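tumeo-bins README

last edit 2019-12-28

Data for the Tumeo bin experiments. Hand-held gripper demos, two grippers, one per hand, head camera on the operator. No robot arm needed to record. Same jaws go on the arm later so the policy sees more or less the same thing.

What's in it

693 demos, soft stuff and bins. Recorded at Studside, all on one table. Appiah split = train, Kikden split = held out objects. Don't mix them, the numbers get silly.

Layout

one folder per demo
head video, gripper width left/right, pose left/right
notes.txt if somebody wrote one (mostly not)

Result so far

Question was whether head view helps over wrist views only. It does for reaching into the bin, where the wall and the gripper itself hide a lot. Out on the open table no real diffrence. Trained 4 seeds each, plots in /figs. 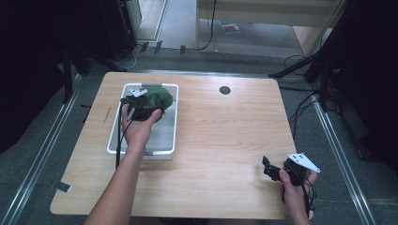
Left/right labels are the operator's left and right. Early version had them swapped, fixed in April, re-download if your copy is older. Idle gripper still gets logged, so expect long flat stretches in one width channel. We keep them in training. Dropping them made two-handed demos worse.

Known problems

- pose drifts in around 10 demos, listed in bad.txt
- width is raw, not in mm, scale it yourself
- cable sometimes crosses the head view, not maksed

License file still to come. Ask before redistributing.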